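Wrist camera pose estimate drifts during the final approach inside a computer case

Posted by kestrel_lab, 2018-06-02

Our group is developing a planning and perception stack for the disassembly of desktop computers. The planner, Kumik, receives a target pose from the wrist camera and generates a straight-line approach. At a distance the estimate is stable. In the last part of the descent the reported pose shifts by as much as 5 mm, and the planner rejects the trajectory.

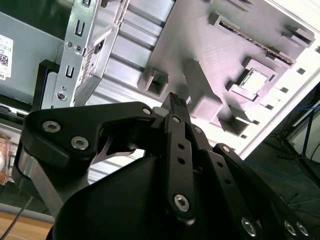
Wrist camera view, with the gripper at the open chassis.

The detector is configured to extract 2000 features per image, of which 376 remain after filtering in a typical failed run. The filter settings are the defaults. We would appreciate advice on whether the fault lies in the calibration or in the matching.

Nataša Karagiannis

It is advisable to examine the matching first. Bare sheet metal with repeated slots and perforations yields many features that resemble one another, and a small error in correspondence will produce a plausible but incorrect pose. The following changes are recommended:

Apply a fixed mask to the part of the image occupied by the gripper. Features found on the fingers move with the camera and will bias the estimate.
Obtain the coarse pose from the fixed camera, and permit the wrist camera to correct it by no more than 10 mm.
Log both estimates with a common clock - the Fakir recorder does this if the sync option is enabled.
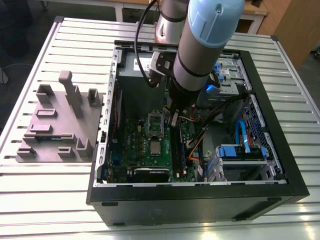

Photo: Ullstead workcell, fixed camera

The hand-eye calibration should be repeated only after these steps. Please also confirm that the collision model includes the cable on the arm, as a missing cable will not affect the pose but may affect the clearance check.

iten_user

Had the same thing in November. Turned the filter threshold down and it went away. Did not look into it further.

kestrel_lab

Thank you both. The mask has been added and the rejections are less frequent. 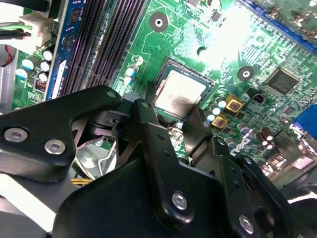 The remaining error depends on exposure, which Kumik currently leaves on automatic. Locking the exposure before the descent is our next test. The glare on the board to the upper right of the socket obscures the details of the traces there, so the matcher has little to use in that region. The two dark-ringed mounting holes near the socket are still distinct, and we intend to weight them more heavily. The calibration has not been changed. Results will be added to this page when the test is complete.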